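Projects > Smits Fund > Plovier > Progress reports

This site uses cookies to remember your settings. Accept / Manage

Plovier: second progress report to the Smits Fund
Prepared by Purkis, May 11, 2018

Work in this period went into teaching the two-arm cell to sort bricks by color. An operator drives both arms by remote control and the system records the joint positions along with the views from the wrist cameras. We planned 30 demonstrations and recorded 40.

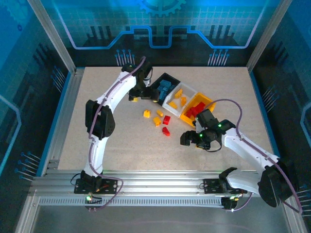
Why not program the moves directly? The bricks land in a different place each time, and a fixed path would need rewriting for every layout.

Of the 40 recordings, 19 were set aside. Most had long pauses while the operator changed views, and in 8 of them a brick was dropped. Bricks lying on their sides are still the hardest to grip - the operator has to line up the fingers from the wrist view alone. 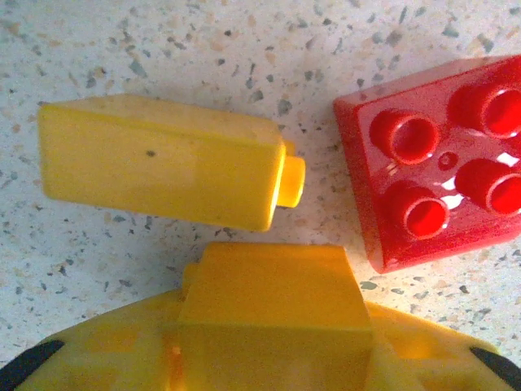
Recording and review

Prollix, our subcontractor, delivered the playback tool late, so review started two weeks behind plan. It now shows all views on one timeline. Approaches to the bins are checked first, with the fingers open and clear of the rim.

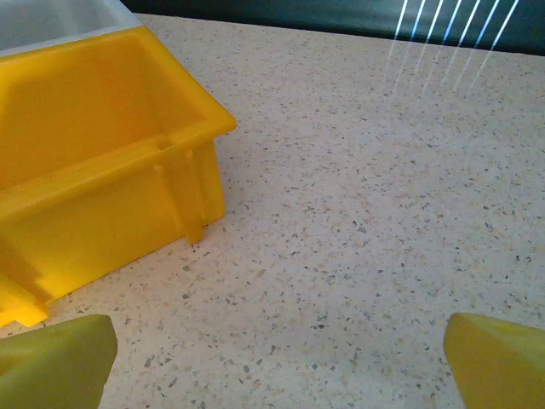
Wrist view beside the yellow bin, gripper open.

Two-arm work is slower. The operator must keep the grippers apart while both reach into the same area, and we have asked for a lower speed limit there.

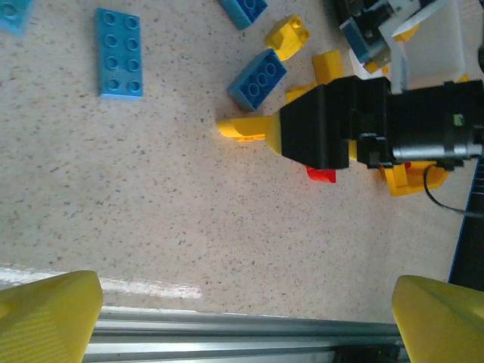 One gripper seen from the other, with blue and yellow bricks on the counter.

Spending is on budget. Training on the accepted recordings comes next, and the final report is due in November.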